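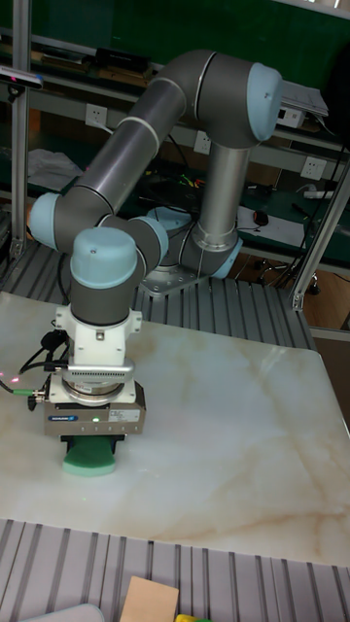 11 July 2026

Back on the forced-sale notes after far too long away from them, and I'm writing this up in full so that whoever opens the book next doesn't have to go through the same muddle I did. (It may well be me. I found my own entry from May and had no memory of writing it.)

What I wanted was simple enough: take the 60 repossessed houses in the Pamley set and see how far under the valuation each one went when it was sold. We'd always talked as if there was one discount and our job was to find it. I had the spreadsheet open before my coat was off, quite cheerful, and then spent most of the morning finding out that the valuation column isn't one thing at all. Some of the figures are what a surveyor put on the house after walking round it. Others are the lender's own number from when the loan was made, carried over year after year without anybody going near the place. They sit in the same column with the same heading and look exactly alike.

Padmavathi Kartha spotted it before I did, to be fair to her. She was reading down the list and asked why a terrace in Balov had the same valuation on its first listing and on its third, when there'd been a new roof and a sitting tenant in between. I said it must be a typing slip. It wasn't! I went back to the paper bundles and the surveyor's letter gives quite a different figure, which never made it into the sheet.

So I've split the column. Surveyed values go in the left one and lender's values in the right, and if a house has both then both stay in, please, even where one looks daft. I've done the first 10 by hand from the bundles. Two of those had no letter at all and I've left the left-hand cell blank. Please don't fill blanks with the lender's number to make the averages run, however tempting it is – I did just that in May, and it's why my old chart looked so lovely and smooth.

Second thing, and I'm less sure of my ground here. Houses that fail to sell the first time get listed again with a lower opening bid, and we've been treating each listing as a separate house. The Đặng case is the one that made me stop. It was listed three times, sold on the third, and in our sheet it shows as two failures and one sale, all at different prices, as if there were three front doors. I'd like one row per house, with the listings hung off it, but that means redoing the reference numbers and I know how everyone feels about the reference numbers. I've left them alone for now and put a pencil star by each repeat. There are 6 so far.

Padmavathi thinks the opening bid matters more than we've allowed. Her idea is that a low start brings in people who'd never have bothered otherwise, and once they've bid they don't like to let go. I can believe it, having once come home with a wardrobe that wouldn't go up the stairs. But a house that starts low on its third outing has also been standing about for months with everyone knowing it's been turned down, and I can't see how we separate the two with what we have. She's going to draw up a list of pairs, same street where possible, one with a low start and one without. It might come to nothing. I'd still sooner look.

Rang Esex to ask whether their sale sheets record the number of people who put down a deposit, or only those who went on to bid. The chap was very kind and didn't know. He's asking upstairs. If they only keep the bidders, then the turnout column needs a new heading at the very least.

To do: rest of the bundles, left-hand column. Move the May chart out of the shared folder. Ask about the unpaid service charges on the Balov flats and whether the buyer takes those on or they come out of the sale money – the bundle says one thing on the cover and another inside.

Tea money is owed by me, I know.

Comments

Padmavathi Kartha: Pairs list started. Same street is harder than I'd hoped, I may have to settle for same end of town. Also the roof was the house next door, sorry, but the tenant was real and so is the letter.

R.: Please could the old chart be kept somewhere, even if it's wrong? I quoted from it in my write-up and will need to see what I'm correcting.

Padmavathi Kartha: It's in the folder marked old, under May.

Jo in the back office: In favour of one row per house. Will help with the reference numbers if somebody brings biscuits.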